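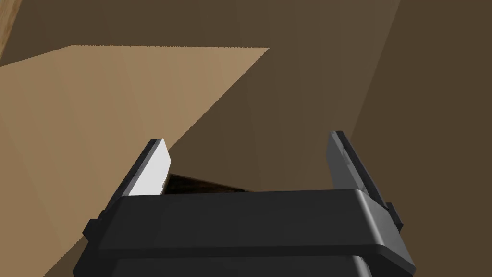
2026年10月11日(日)

植林の看板に書いてある数字を、私はあまり信用していない。

ジークヴィル(Jikville)の町外れから北へ入った斜面に、スギの造林地がある。入口に立派な看板があって、「1,339本の森」と書いてある。端数まで出ているので、いかにも誰かが一本ずつ数えたように見える。実際、地元の人に聞くと「あそこは1,339本あるんですよ」と返ってくる。いま立っている木の数だと思っている人が多い。

植えたのは18年前だ。18年たって、植えた本数と立っている本数が同じ造林地を、私は見たことがない。枯れるし、鹿に食われるし、下刈りのときに一緒に刈られる。つる切りが遅れれば幹が曲がって、いずれ伐られる。看板の数字は苗木の納品数か、せいぜい植栽直後の本数だろうと前から疑っていた。

それで昨年の6月、バラクリシュナン・ラオさん(Balakrishnan Rao)が調査に入ると聞いて、荷物持ちでついていった。ラオさんは看板に何の興味もない人で、私が「1,339本って本当ですかね」と話しかけても「それは紙の上の本数でしょう」で終わってしまった。もう少し一緒に怒ってほしかった。

やり方は地味なものだ。斜面の上から下まで、水平距離で測って200平方メートルの円形プロットを4か所とる。中心に杭を打ち、円に入った木を全部、胸の高さの直径で測る。円の縁にかかる木は、幹の中心が内か外かで決める。これが意外ともめる。私は入れたがり、ラオさんは出したがる。最後は巻尺を引き直して決めた。

結果はきれいに揃わなかった。下のほう、沢に近いプロットは混みすぎなくらい残っていて、枝が触れ合って林床が暗い。尾根に近いほうはすかすかで、スギの間に勝手に生えたコナラやリョウブが幅をきかせている。尾根のプロットでは、植栽の列がどう走っていたのかもよくわからなかった。全体の平均を出すことはできるが、出したところで、どこにもない林の姿になるだけだと思う。

それなのに、調査のあとで配られたパンフレット(作ったのはJotesellという会社だ)には、「順調に育つ1,339本」とあった。順調の根拠として載っていたのは沢沿いの林の話ばかりだ。尾根の話は一行もない。嘘を書いたとまでは言わない。苗木の本数は本数で合っているのだろうし、沢沿いは確かに育っている。ただ、二つを一つの文に押し込めば、読んだ人は全部が元気に立っていると受け取る。書いた側がそれに気づかないとは考えにくい。

Jotesellには問い合わせのメールを二度出した。一度目の返事は「ご関心をお寄せいただきありがとうございます」で始まって、質問に触れないまま終わっていた。二度目はまだ来ない。

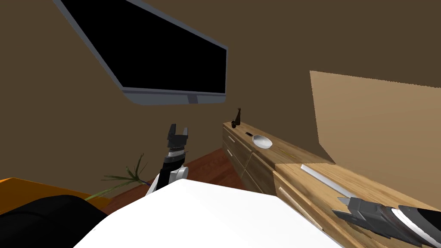
壁掛けテレビと、明るい木目のサイドボード。

話を戻すと、本数よりさらに怪しいのが樹高だ。

パンフレットには「平均樹高18メートル」ともあった。植えて18年で18メートル。年に1メートルずつ、と暗算しやすくて結構だが、語呂がよすぎる。沢沿いのいちばんいい木ならそこまで行っているかもしれない。地位のいい場所のスギは若いうちによく伸びるから、数字そのものがありえないわけでもない。問題は「平均」と書いてあることだ。尾根のあの木たちを入れて平均がそうなるとは、私にはどうしても思えない。

イネス・ピニェイロさん(Inês Pinheiro)にこの話をしたら、どの木を測ったかより先に、どこに立って測ったかを聞け、と言われた。彼女はプルカリ(Purkari)の試験林で長いこと測量の後始末をしてきた人で、他人の野帳を読むのがうまい。樹高の欄だけ見て「この人は全部斜面の下から見上げてるね」などと言う。当たるのかどうか私には確かめようがないけれど、聞いていると納得してしまう。納得してしまうところが危ないとも思うので、話半分にしている。

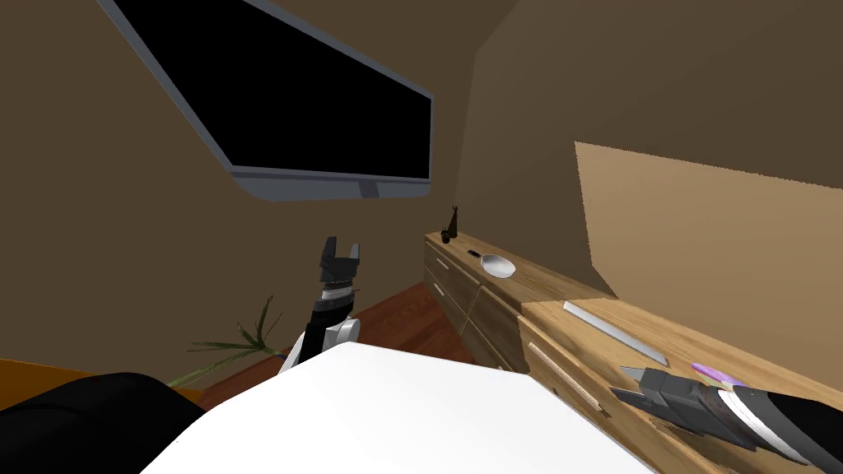 樹高測定の理屈は中学の三角形で足りる。木から離れて立ち、梢を見上げる角度と根元を見る角度を測り、水平距離をかけて高さにする。ところが斜面では、この「水平距離」があっさり斜距離にすり替わる。巻尺を地面なりに引いて、その長さをそのまま使ってしまうのだ。すると距離が長めに出て、樹高も高めに出る。もうひとつ、幹が手前に傾いている木を下から見上げると、梢が実際より高く見える。壁の高いところに掛かったテレビが、見る向きしだいで下の縁を左下がりにして、ひどく傾いて見えるのと似たようなものだ。テレビなら誰でも四角いと知っているから、頭のほうで勝手に直してくれる。木には元の形の見本がないので、傾いたままの値が野帳に残る。

ついでに言えば、梢が見えていないのに測っている人もかなりいるはずだ。混んだ林で真下近くから見上げると、見えるのは手前に張り出した枝の先で、本当の頂点はその奥に隠れている。離れればいいのだが、離れると今度は隣の木が邪魔をする。ラオさんは一本の木のために場所を何度も変えていた。横で待っている私は蚊に刺され放題だった。

最近はレーザーの測高器を使うから大丈夫だ、という人もいる。私は半分しか賛成しない。機械が斜距離を水平に直してくれるのはありがたい。でも、どの枝先を梢だと思って狙ったかは機械の知ったことではない。数字が小数点まで出るぶん、疑うきっかけが減っているような気さえする。空から測れば全部解決、という話も同じで、地面の高さを正しく拾えているかどうかは林床次第だ。尾根のあたりみたいに低木が茂っていたら、どこを地面と見ているのか私は聞いてみたい。

もちろん私の疑いのほうが外れている可能性もある。プロットは4か所しかとっていないし、場所の選び方に文句をつけようと思えばつけられる。上から下まで等間隔に置いたので、尾根の悪い部分を拾いすぎている、と言われたら反論しにくい。造林地の東の端には入っていない。藪がひどくて、ラオさんが「今日はやめましょう」と言い、私も大賛成したからだ。あの藪の向こうに見事なスギが並んでいるのかもしれない。並んでいない気がするが、見ていないので書けない。

テーヴァル(Thevar)の共有林では、看板の書き方が少し違う。古い板に植えた年と苗の産地、それから「植付本数」とだけあり、下に小さな板が打ち足してあって、間伐した年と伐った本数が並んでいる。字が薄れて読めないところもあるし、見た目はみすぼらしい。ただ、あれなら引き算ができる。自然に枯れた分は載っていないから完全な数にはならないにしても、いま何本くらいかの見当はつく。間伐という言葉を看板に書くと「木を切るなんて」と苦情が来るから載せない、という説明をほかの場所で聞いたことがあるが、テーヴァルで苦情が来たという話は聞かない。単に誰も看板を読んでいないのかもしれない。

ジークヴィルの看板も、せめて「本の森」を「本を植栽」に直してくれないものかと思う。塗り直しは来年の春の予定だそうで、文面はもう決まっているらしい。誰に聞いても文面を見せてもらえないので、どうせ同じだろうと踏んでいる。

間伐についても書いておく。沢沿いは今すぐにでも手を入れたほうがいいと私は思うし、これはピニェイロさんも同じ意見だった。枝が下から枯れ上がって、緑の残っている部分が上のほうにしかない木が目につく。あのまま置いて大雪でも降れば、細長いのから順に折れる。ところが「1,339本」を売り文句にしてしまうと、伐りにくくなる。一本でも減らせば看板と合わなくなるからだ。とっくに合っていないのだから気にせず伐ればいいのに、そのあたりの理屈が私には飲み込めない。

尾根のほうは逆に、もうスギにこだわらなくていいと思っている。コナラが元気に上がってきているのだから、任せてしまえばいい。ラオさんは「植え直しの見積もりが出ている」と言っていた。また苗木を入れて、また本数を発表するつもりだろうか。鹿の柵の話が一緒に出てこないのが気になる。柵なしで植えるのなら、食べさせるために植えるようなものだ。

東の端の藪は、葉が落ちて見通しがよくなったら入ってみるつもりでいる。ラオさんの都合はまだ聞いていない。巻尺は私が持っていく。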